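Gresier Family Housing Office
20 December 2019

1/ The Gresier Family Housing Office reminds all residents that the winter storage exchange closes this evening. The following posts set out how bedding, children's books and small personal items should be sorted before rooms are inspected in the new year.

2/ This guidance applies to family units in the Odera and Bedine buildings. Residents of single rooms received a separate notice in their mailboxes and should follow that one.

3/ Bedding. Each bed should hold only the bedding in regular use. Additional quilts, comforters and blankets may be placed in the storage bags supplied by the office. Bags must be closed and labeled with the unit number on the outside.

4/ Plush and raised-pile blankets should be folded loosely. Our housekeeping lead, Oriana Iturra, advises against vacuum bags for these, as the pile may remain flattened for several weeks after opening.

5/ Windowsills. Clothing and cushions should be removed from sills before the inspection date. Window fittings in both buildings will be checked by the maintenance team, who are not permitted to move personal belongings.

6/ Curtains supplied by the office remain in place. Residents who have hung their own should inform the front desk so that the office set can be returned to the linen store.

7/ Small items. The office receives more inquiries about hair clips, pins, elastics and similar articles than about any other category of lost property. Families are encouraged to assign one shallow tray or open box per child and to keep it in the same location throughout the year.

8/ A tray is preferred to a deep bin. Contents can be seen without being turned out, and a child of early school age can return an item to it without assistance.

9/ Claw clips should be stored closed where the design allows. Any clip with a broken or exposed spring end should be discarded. Clips with pom-poms or bows should be placed on top of heavier items so that they keep their shape.

10/ Scrunchies and fabric bows may be washed by hand and laid flat. Please do not place them in the shared dryers. Two lint filters were replaced in April following damage caused by loose elastics.

11/ Books and cards. Picture books, booklets and learning cards may share a tray with hair accessories during sorting, provided that they lie flat at the bottom. Once sorting is complete, they should be moved to a shelf.

12/ Many of our families keep reading materials in more than one language. The lending shelf in the Odera lobby accepts donations in all languages, and there is a particular need for Chinese and Spanish titles for children under eight.

13/ Card sets are accepted only when complete. Halvard Fagerlund maintains the lending shelf and will check sets upon request on weekday mornings.

14/ Sorting on the bed is recommended for families with limited floor space. Fold the larger blankets first, place the tray on a level area, and work through its contents before moving on to clothing. 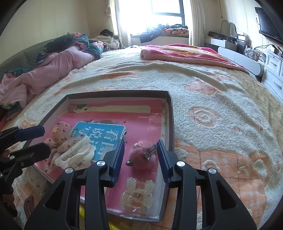

Hair clips, a scrunchie or bow and a 看图说话 card in an open tray.

15/ The title 看图说话 may be rendered in English as "look at the picture and talk." Parents who wish to donate material of this type are asked to write a suggested age range on a slip of paper and tuck it inside the cover.

16/ Dark hairpins are easily overlooked on patterned bedding. Please run a hand over blankets and quilts before they are bagged. Pins left in stored bedding have torn bags in previous years.

17/ Unwanted accessories in good condition may be left in the basket at the front desk in the Bedine building. Items should be clean. The office is unable to accept hairbrushes or combs.

18/ Storage bags may be collected from room 1216 until 6 p.m. today. Each unit is entitled to 3 bags. Requests for additional bags should be addressed to Ilango Achari at the front desk.

19/ Filled bags should be delivered to room 1025. They will be returned to residents in April, and the collection schedule will be posted on this account and in both lobbies.

20/ Residents who are unable to carry their bags may request assistance by telephone before 4 p.m. The office thanks all families for their cooperation.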